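The Man Who Writes Down the Bells

Todor Delić had the coffee on before I got my coat off, and he had already apologized twice for the stairs. There are a lot of stairs. He lives at the top of an old building in Brunner, above what used to be a shoe repair shop, and he picked the apartment more than twenty years ago because of what you can hear from the kitchen window.

"Three towers," he said, holding up three fingers and then pulling the window open so I could listen, although it was twenty minutes to the hour and there was nothing to listen to yet except a delivery truck and somebody's radio. "Four if the wind comes from the river. The fourth one is in Stetamel. My wife says I imagine it."

For most of his working life Todor taught geography to middle schoolers, and he talks like a man who is used to being interrupted by twelve-year-olds and doesn't mind it. He retired with a small pension and a large curiosity, and what he has done with both of them is travel up and down the valley, mostly by bus, writing down church bells. He writes down the note they strike, who cast them, what is lettered around the rim, who rings them and on what occasions, and (this is the part he likes best) what the people who live underneath have to say about them.

So far he has notes on 419 bells. I asked if he remembered the first one and he looked at me as though I had asked whether he remembered his mother.

"Giltance," he said. "The small chapel, not the big church. I went there for a funeral, my cousin's husband, a very quiet man. And they rang this bell for him and it was terrible! It was flat, it had a buzz in it like a wasp in a jar. I thought, well, poor Anton, what a thing to send him off with. And then an old woman next to me started crying, and she told me afterward it was the only bell that came back after the war, and that it had been cracked ever since, and the village would not let anyone fix it. I went home on the bus and I thought, who has this written down?"

It seems no one had, or at least not anyone he could find. He asked at the diocese and at the library. He wrote to a foundry, which sent him a very polite letter and a calendar. Then he bought a tuning fork and a box of index cards and started climbing.

He is 71 now and the climbing has slowed down a bit. There was a fall one February, on a ladder with ice on it, and he spent the rest of that winter with his foot on a chair being read to by his granddaughter, who was studying for exams and read him her chemistry. He says he learned a great deal about salts. Since then he only goes up a tower in dry weather and only when someone is standing at the bottom, and he has promised his wife to telephone when he is back on the ground.

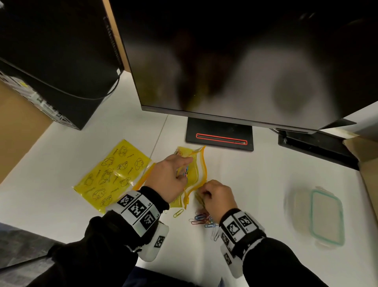

I wanted to know about the ringers, because I grew up in a town where the bells run on a timer and I had never thought of it as something a person did. Todor refilled my cup without asking. There was a walnut cake, too, and he cut it in the kind of slices that make you cancel your dinner.

"When I began, I would say half the villages still had someone pulling a rope," he told me. "Now it is a motor nearly everywhere, and I am not against the motor. People like to say I am. The motor comes on time and it does not have a bad back. But a motor rings the same for everyone. In the old days, you could tell who had died by how it was rung. Once for a child, differently for a man and for a woman, and in one place up the valley a special pause if the person had been a ringer. They left out one stroke. You would be in the field and you would hear the hole where the stroke should be, and you would take off your hat."

He was quiet for a while after that, and I ate my cake.

The oldest bell on his cards was cast 268 years before he first laid a hand on it, and it hangs in a tower so narrow that he had to leave his coat and his sandwich on the landing. The newest was hung two summers ago in a village that raised the money with dances and a raffle, and he was invited to the blessing as a guest of honor. He wore a tie. "They asked me what I thought of the sound, in front of everyone," he said, laughing. "And I thought it was a little sharp. But there are moments when a man should say it is beautiful, and so I said it is beautiful. I have been back since and, you know, it is growing on me."

Not every door has opened to him. One priest kept him waiting through 10 letters and a change of bishop. A sacristan in Stetamel thought he had come to value the bell for scrap and chased him halfway down the hill, and the two of them now exchange plum brandy at Christmas. He tells these stories with great enjoyment and does all the voices.

What happens to the cards is a question he has been putting off. A small press called Brokimeo has offered to make a book, with a map that folds out, and his former pupils (some of them now with gray hair of their own) have been helping him check the spellings of inscriptions in languages he doesn't read. He would like the book to be cheap enough that the ringers' families can buy it. He would also like to visit 12 more churches first, all on the far side of the pass, where the buses are few.

"Then I will stop," he said. From the next room, his wife laughed out loud.

We had talked right through the hour by then, and he was a little cross with himself for letting me miss it, so I stayed for the next one. He opened the window again and stood there with one hand up, like a conductor. The first tower came in, then the second on top of it, then the third, late, as it always is, he said – the sexton there sets it by his own watch. When they had finished he kept his hand up for a few seconds more, listening toward the river.

"There," he said. "Did you hear?"

I told him I thought I had.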